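Acta de la reunión de la cocina compartida de Kolomance
Septiembre
Redacta: Nivaldo Vasconcelos

Nos juntamos el viernes a las 7 de la tarde, con un poco de retraso porque Ruan Molefe venía cargado con el bizcocho y no era cosa de empezar sin él. Asistimos Eusebio Correa, Marthinus Sithole, Ruan y un servidor. Jacobus Zulu mandó un mensaje muy cariñoso disculpando su ausencia y pidiendo que le guardáramos un trozo – así se hizo.

Se leyó el acta anterior y quedó aprobada, con una corrección de Marthinus: el pedido de paños se hizo a Judilell y no a Pranov, como yo había escrito. Pido perdón a las dos casas.

Pasamos después a la mesa grande, que era el asunto que nos traía. Eusebio explicó, con la paciencia que todos le conocemos, que cada cual deja las cosas donde le pilla y que luego, a la hora de preparar la cena común, se va un buen rato en buscar sitio. Propuso que el árbol de madera para las tazas se quede al fondo, en el centro, y que las tazas vuelvan a sus ganchos en cuanto estén secas. A todos nos pareció muy bien.
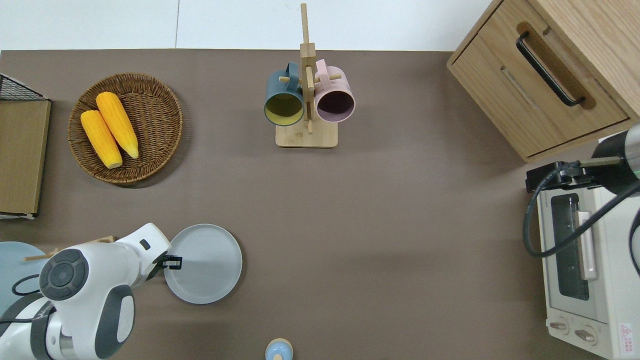
Sobre la bandeja redonda de mimbre hubo más conversación de la prevista. Ruan la quiere para el pan; Marthinus defendió que siga siendo para la verdura del día, y contó, con mucha gracia, cómo su madre tenía una igual para las mazorcas. Se acordó dejarla para la verdura y buscar otra cosa para el pan, que ya se verá.

El hornito tostador color crema se queda a la derecha, delante del mueble de cajón con tirador negro. Eusebio ruega que se vacíe la bandeja de las migas después de cada uso, y que el cajón se pueda abrir sin tener que apartar nada. Jacobus había pedido por escrito que se mirase el cable; lo hará Ruan antes de la próxima cena.

Cuentas: quedan 31 euros en el bote. Se gastarán 5 en estropajos y jabón, y el resto se guarda para la merienda de otoño.

En ruegos y preguntas, Marthinus preguntó si alguien ha visto la tapa de la cazuela azul. Sigue sin aparecer.

Terminamos pasadas las ocho y media, ya de pie y con el bizcocho en la mano. La próxima reunión, otro viernes a la misma hora; trae la merienda Eusebio.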